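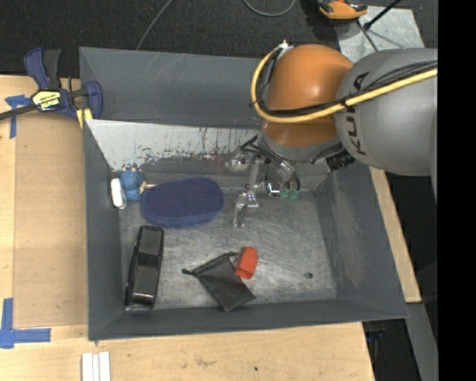

Bench notes, December, adhesives bench
Started 2:00 pm, wrote up after cleaning

Still on the humidity question. Mikberg claim their new wood glue reaches full strength overnight "in any normal shop." I'd like to know whose shop. Ours sits dry as a cracker from the first frost until spring, and the last batch of joints I made in November let go in ways I didn't like. So I'm running it against the old Dukis glue, same maple, same clamps, and I'm not taking either label's word for anything.

Setup. Lap joints, maple to maple, faces planed the same morning. I made 18 per glue. Half cured on the open shelf by the window, half in the plastic tub with the wet sponge and the lid on. Fodor hygrometer in each place. I don't trust the Fodor on the shelf, it reads two points higher than the other one when they sit side by side, so I swapped them halfway through and wrote down both. The swap cost me a few minutes with the lid off. Noted, can't undo it.

Clamp pressure is the weak part of all this. I'm going by turns of the handle after contact, and the handle on the third clamp is sloppy. Piroska Gál said I should have used dead weight and been done with it. She's right, but the weights were under somebody's veneer press and I wanted this started before the holidays.

Pull results so far, Mikberg only:

Tub joints broke in the wood, nearly all of them. Long splinters, glue line intact. Good.

Shelf joints are a mess. A few broke in the wood, several peeled clean with a shiny film on one face and bare maple on the other. Shiny film says to me the glue skinned over before the parts met. That could be dry air, or it could be me being slow. I had the open time at 11 minutes for the last joint in the row because I stopped to answer the phone. So the last joint tells me nothing and I've crossed it out. I'm tempted to cross out the one before it too, but I only started feeling that way after I saw how badly it did, so it stays in.

Dukis gets pulled tomorrow. If the shelf joints peel the same way I'll blame the air or my hands and stop blaming the brand.

Thing that bothers me: one of the peeled joints had a glue line you could feel with a fingernail. Thick. That's the sloppy clamp, I'd bet on it, but I didn't mark which joint came out of which clamp. Mark them next time. Pencil on the end grain, before glue.

Also looked at the Cellgate moisture meter on loan. It gave me 7 percent on a board, then 9 on the same board, same spot, pins pushed in harder. I don't see how anybody grades lumber with it. The oven method is slow but at least it gives the same answer twice. Cut three offcuts from the end of the test board, weighed them, put them in at low heat. Will weigh again in the morning and again at noon, and call them done when the number quits moving.

Somebody wrote on the whiteboard that warming the parts first fixes dry-air failures. Where does that come from? Warm wood would make the glue skin faster, if anything. I'd want to see it on real joints before it goes on the whiteboard in marker. Could try a handful with the heat gun, parts at 106 F on the surface, and the same number cold. Not this week.

For tomorrow:
Pull Dukis, shelf first, then tub
Tighten or bin the third clamp
Weigh offcuts
Ask Piroska if she kept the November failures, I want to look at the faces for that same film
Buy sponges

Glue pot soaking in the sink, please leave it.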